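4.2 Marking out the sorting surface

The packing benches at Sendetcombe were covered with kraft paper before each block of trials, and the zones for incoming and finished items were marked on it in masking tape. Paper was preferred to a printed mat, as the layout changed between blocks. Each sheet measured 2180 by 760 mm and was replaced when the tape had been moved more than twice.

Tape was torn by hand and laid by eye against a pencilled guide. Deviation from the guide was measured at the ends of each strip and at every crossing. Over 105 layouts, the largest errors occurred where a line was made from two separate lengths - the second length tended to be set down slightly to one side of the first. Torn ends also lifted sooner than cut ones, and were pressed down again at the start of each block. 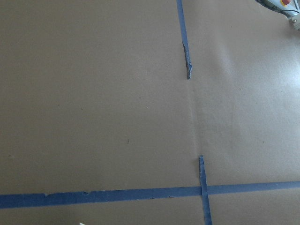
Figure 3. Blue tape on kraft paper. The upper and lower vertical strips are separated by bare paper and slightly offset; the lower one crosses the horizontal strip.

Gaps in a line were left open where items had to pass from one zone to the next. Packers treated a broken line as a boundary in most cases, although placements close to a gap were less consistent - these are reported separately in Section 5.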